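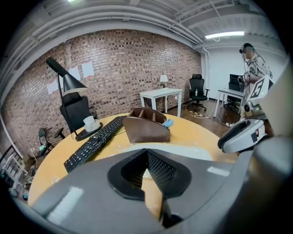
Mbali Mokgethi objected that a round desk wastes its rim, and that any organizer set on one ends up in the middle of the work.

August
By the Weerakoon desk study group

4.2 Placement on round tops

We retain the objection as a constraint. On a round top the keyboard has no straight edge to align with, so it settles at a diagonal and the organizer takes the space beside it.
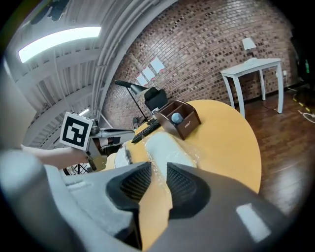
Compartment width was held at 86 mm — wide enough for small loose items, too narrow for anything packed flat.
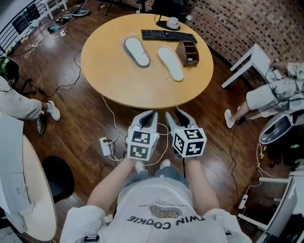 Flat goods were treated as a separate class. They have no fixed place in the layout and occupy open surface until stored. In Figure 3 two insoles, each in clear plastic, lie near the center of the table with the keyboard behind them.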